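Shop > Skills room > Storage > Trotari block tub, 1000 ml

Trotari block tub with drip tray

Lidded tub for keeping practice tissue blocks moist between sessions. Clear sides, blue lid, lift-out tray. Back in stock as of 15/08/2023, the old grey lid is finished so please don't order it by phone.

Holds 1000 ml to the brim. Fill to the line and no higher, up to 900 ml with a block in. Inside depth 76 mm. Takes one standard block flat, or two half blocks side by side if you trim the corners.

What's in the box
Tub, lid, lift-out tray, spare seal, sheet of write-on labels. No blocks. We get asked every week. Blocks are under Consumables, as are the Abera pads.

Lid
Four clips. Do the short sides first or the seal rides up at the corner. Seal pulls out for washing and goes back ridge side down. If the lid has gone stiff, new seal, not grease – grease marks the blocks and you wont get it off.

Tray
Lifts out by the two end loops. Has a lip so it will sit across the top of the tub and drain while you get the bench ready. Slots are narrow, so small offcuts stay put. Fits the older Futar tub as well, a bit loose.

Cleaning
Warm water and washing-up liquid. Top rack of a dishwasher is fine for tub and tray, lid by hand. No bleach, it clouds the sides. Dry everything with the lid off before it goes in the cupboard.

In the fridge
Stacks two high. Higher than that and the bottom lid bows. Not for the freezer. Label on the end, not the lid, or you'll be lifting tubs all morning to find the right one.

Change the water when it looks cloudy. Blocks that have been cut can go back in but keep them apart from new ones, and use them up for knot practise or for beginners.

Ordering
Singles or packs of two. Trade accounts, quote Trulolport on the order form for the carriage rate. Spare seals and trays sold seperately.

On the bench

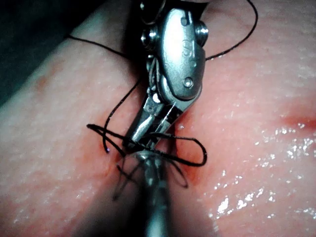
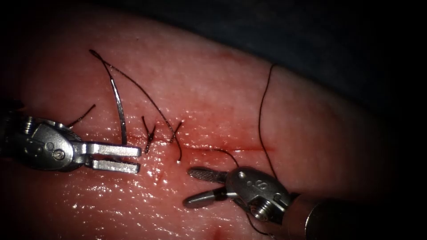
Tissue with a shine on it, in all three. 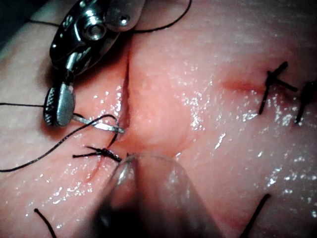
Delivery and returns

Sent in a flat carton, next working day if ordered before noon. Returns fine if the tub is unused and the seal is still bagged. Cracked in the post – send us a photo and we'll replace it, no need to post the bits back.

Comments (3)

Nii Zakaria
Bought two in May, both still clear. Lid clips very tight at first but they ease. Could the fill line be a darker colour?

skillsroom_b
Does the tray come in the deeper size? Our blocks sit just under the rim.

Shop reply: Not yet, sorry. Asked the maker about the tray and the fill line.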